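Apuntes del taller de flores para mesa, sesión 8 (los fui pasando a limpio según me acordaba, así que perdonad el desorden).

Seguimos con el **centro de mesa sencillo**, el que en Stotance piden para las salas de reuniones. Yo siempre empiezo por la mesa, antes de tocar un tallo: si el tablero es blanco y grande, los rosas pálidos y los cremas lucen un montón, pero un ramo todo blanco se pierde. ¡Metedle verde! Y alguna flor pequeña con el centro de color, que da vidilla.

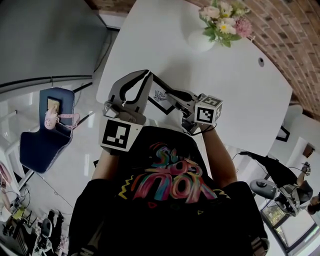 *Fig. 1. Jarrón blanco con flores rosas, crema y blancas sobre mesa blanca.*

Fijaos en la margarita: es pequeñita, pero el centro amarillo tira de la mirada. La flor esponjosa rosa, a la derecha, hace de contrapeso. A mí me gusta también el muro de ladrillo cerca, porque calienta tanto blanco.

Cosas que os pido para la práctica:

- Jarrón liso. El modelo 525 de Fekano me vale, el 629 me parece demasiado alto para sentarse a hablar.
- Hojas fuera del agua, siempre.
- Corte en diagonal y agua nueva cada dos días (en julio, a diario).
- Nada pegado al pasacables, que luego alguien enchufa el portátil y acaba salpicado.

Para la próxima traed tijeras y un boceto a lápiz, con los colores anotados al margen.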